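Home Automation & Robotics > General Chat > Can they do chores yet or not?

Page 1 of 1

torquewrench_tas
Posts: 668
September

Right, settle something for me. My brother-in-law reckons we'll all have a machine putting the groceries away within a couple of years and I told him he's dreaming. I've worked in maintenance at a packing shed for most of my life, and every "robot that can handle anything" we've trialled could handle exactly one thing, provided you put that thing in the same spot every time.

I'm not anti. I love my mower bot, it's done the back lawn without a drama for two summers. But driving round a lawn and picking up a peach are different sports. Has anyone on here got an arm at home or at work doing a real chore, with no engineer standing next to it?

gumleaf_garage
Posts: 659

Depends what you call a chore, mate. I've had the Dasov arm on my bench since autumn and I've been working on fruit, of all things. Avos and apples, into a bowl, out of a bowl. Sounds like nothing, and I thought the same until I tried it.
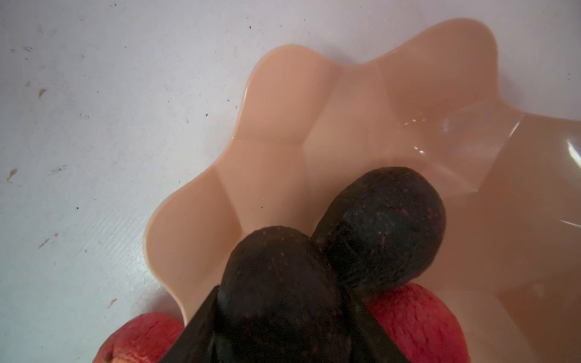
The trouble with avos is they're heavy for their size, they roll, and they bruise if you so much as look at them sideways. Squeeze hard enough to be sure of your grip and you've made guacamole. Go gentle and it slides out halfway up. And once there are two of them leaning on each other, the fingers have to get down between them somehow, which a four-year-old works out by wriggling their hand and an arm has to be taught.

My last proper go was 100 tries at moving a single avo. It dropped or missed 28 of them. I was stoked with that! My wife pointed out that if she dropped one avo in four on the kitchen floor I'd have something to say about it.

torquewrench_tas

So that's a no then, haha.

Serious question though, how long does one take? Good ones only.

gumleaf_garage

About half a minute if it doesn't dither. It does like to dither.

millie_makes
Posts: 28

I think you're both being a bit harsh. Half a minute per avocado is awful if I'm standing there watching, sure, but I'm not going to be standing there. My dishwasher takes over two hours to do what I could do in fifteen minutes and I wouldn't give it up for anything. If I could leave the shopping on the bench and come back after the school run to find it sorted, I honestly wouldn't care how slow the thing was.

What would bother me is the cleaning up after it. And having to clear the decks before it'll start! My robot vac is lovely but I spend longer picking up socks for it than I used to spend vacuuming.

deadband
Posts: 412

Millie's dishwasher is a good comparison but I'd take it the other way. A dishwasher works because we changed the job to suit the machine. We stopped asking for something that stands at the sink and built a box that sprays hot water. Same on the shop floor. We've got a Griltach cell at work that loads trays all night and it's brilliant, and the reason it's brilliant is that every part turns up in a moulded nest facing the same way. Tip a tub of the same parts in loose and it would sit there sulking until the morning shift.

So my answer to the original question is that machines have been doing chores for decades and they'll keep doing them, one box at a time. The general purpose arm in the kitchen is the bit I don't buy.

gumleaf_garage

See, I'd have agreed with you a year ago. What changed my mind is that I don't program positions any more. I drive it through the job by hand a stack of times and it learns from that, so if the bowl's been shoved over to one side it goes looking for the bowl. It isn't clever about it, but the nests and fixtures aren't needed. Your Griltach can't do that.

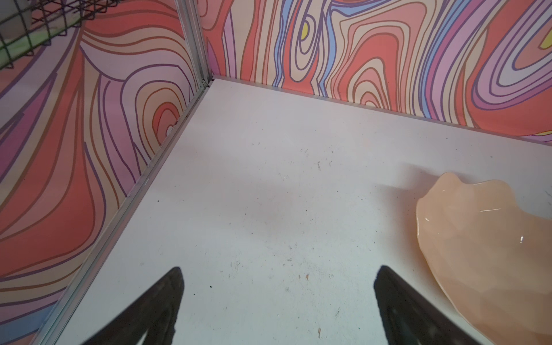 QUOTED AND REPLIED: "the nests and fixtures aren't needed"

deadband

Come on, though. One bowl and a handful of fruit is about as tidy as a job gets. Put it on my kitchen bench with the bread crumbs, the mail, a half-eaten banana and the dog's tablets and then tell me how it goes. You've swapped a fixture for a very well-behaved corner.

And see-through plastic is a cow of a thing for any vision system. We had no end of grief with clear lids at work. Glare moves, edge moves, the camera thinks it's found a lid where there's only a reflection.

gumleaf_garage

Fair cop on the mail and the banana. I haven't tried clutter.

The glare thing I'll give you too. Shiny rims have been a pain. Moving the lamp helped more than any of the software I mucked about with, and I'm a bit embarrassed by how many weekends went by before I tried it.

bustos_owner_2
Posts: 100

Long-time lurker. I've got a Bustos, the small bench one, and my experience is nothing like as rosy. Folding tea towels was my project. It got to where it could do a flat, square tea towel and then I bought a different brand of tea towel and we were back at the start. I've got it on hold at the moment and my son uses it to pass him biscuits.

Has anyone tried the Vornora fingers? The softer ones. I'm told they're kinder on produce but they look to me like they'd be hopeless on anything thin.

gumleaf_garage

Tried a mate's set of Vornoras for a fortnight. Nice on tomatoes, really nice, but too fat to get between two pieces of fruit that are touching. Went back to the plain skinny ones. If your job's all single items with a bit of space around them I'd say go for it.

Touching fruit is where I'm stuck, by the way, if anyone has ideas. Four in the bowl is the job I want to crack before Christmas.

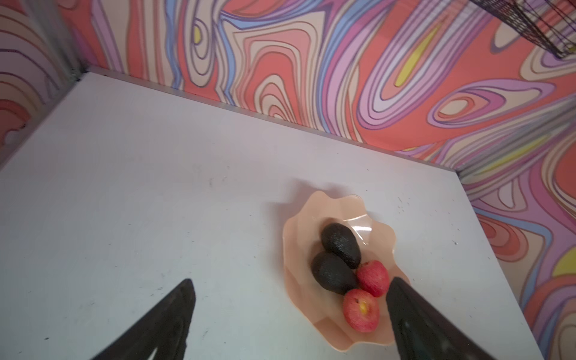 Two avos and two apples in the scalloped bowl, everything touching.

millie_makes

Oh that's a cute bowl. Could it nudge them apart first? That's what I do with eggs in a pot, I just give them a little poke with the spoon.

gumleaf_garage

Not a bad idea at all. I've only ever taught it to go straight in for the grab. I'll do a batch where I poke first and see if it picks up the habit.

deadband

Poking is how we fixed the bin picking at my old job, for what it's worth. Ugly but it worked. Start with the apples, they'll move easier. And poke towards the gap, or you'll just be wedging them up against the side.

torquewrench_tas

I'm reading all this out to the brother-in-law. He says one dropped in four is better than his kids manage. I've told him he can have his machine when it can do the bottom drawer of my fridge, and he's put a carton of stubbies on it being inside five years. I took the bet.

bustos_owner_2

Make it ten and I'll have a carton on his side.

deadband

I'm with Tas. Gumleaf, post the numbers when you've run the poking batch, the bad ones as well please.

gumleaf_garage

Will do. Need to buy more avos first, this lot are going in the kids' lunches.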